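May 11, 2024
Trelo arm, basket task, notebook entry 40

Moved the wrist camera mount back to the old holes before starting. Neelam Pandey had shifted it in January for the block stacking and the offsets in the config never got changed to match. Fixed both. Camera calibration file is now the one ending in 3027.

Today's job is the basket: close on the rim, lift, set down on the other side of the floor mark. Toy food stays in for every run so the weight is the same as in the Stelcombe rules.
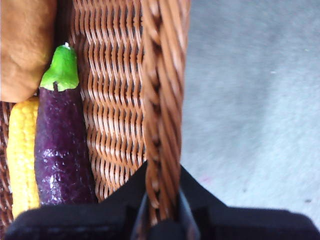 Wrist view at the basket rim, corn and eggplant inside.

Closing force set to 3000 in the controller units. At the old setting the fingers slid along the braid when the arm went up. I also slowed the approach, and that has to stay slow until we sort out the lag on the video.

Still open:
Rim height is typed in by hand. Malhotra group has a script for this, ask for it.
Left finger pad is starting to peel. There are 2 spares in the Golleck drawer.
Save the logs to the shared folder, the laptop disk is nearly full.

Next person on the arm, please home it before loading the config.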